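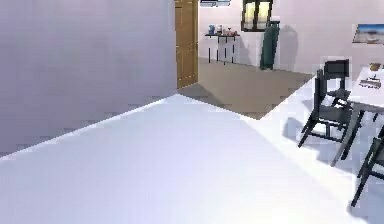
3.2 Wall color and room size judgments. Earlier work in Bulham (Marchetti and Kerslake) used painted rooms and got mixed results – lighting was never held steady. We used rendered interiors instead. Each person saw 14 rooms, two blocks, short break between. Pale walls first, dark walls second, order swapped for half the group. In the pale set the wall is a lavender-white with soft gray-violet shading and the floor further back is beige (Figure 2), so contrast between the two stays low. People guessed floor area by typing a number. Nearly 800 guesses kept after cleaning, blanks and obvious typing erors dropped. Guesses ran larger for pale rooms, see next section.

Figure 2. Interior from the pale set.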